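Temps de lecture : 2 min

Ingénieur(e) fiabilité, instruments articulés (H/F)

Tuklow développe la chaîne de commande et les instruments du système de suture téléopérée Grollow. En août, lors d'un essai sur banc, un porte-aiguille a relâché son effort de serrage en cours de passage, sans alarme côté console. L'analyse a mis en évidence une perte de tension sur un câble de mors, non détectée par la surveillance du couple moteur. Les essais d'endurance du lot concerné sont suspendus.

Le poste est rattaché à Mulugeta Mersha, responsable sûreté de fonctionnement, sur le site d'Ugwu. La tâche de référence est la suture à deux instruments, avec aiguille courbe et fil fin. 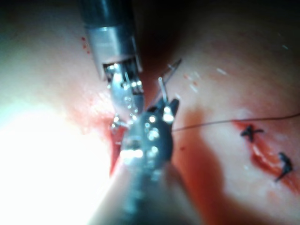 Missions :
- reproduire le défaut sur banc et établir l'arbre de défaillances ;
- définir un critère de détection indépendant du courant moteur ;
- conduire la nouvelle campagne d'endurance (3 000 cycles par instrument, 12 instruments) ;
- mettre à jour l'AMDEC et le dossier de gestion des risques selon ISO 14971.

Profil : diplôme d'ingénieur en mécatronique ou équivalent, cinq ans d'expérience sur des transmissions à câbles, pratique de Python et de l'acquisition de données. Une première expérience en dispositifs médicaux est demandée. Anglais technique lu et écrit.

CDI, temps plein, astreinte exclue. Déplacements ponctuels chez Veltumura, fournisseur des câbles.

Candidature : CV et description d'une analyse de défaillance menée personnellement (deux pages maximum). Entretien technique de 45 minutes, puis visite du banc.

© Tuklow – Contact – Mentions légales – Haut de page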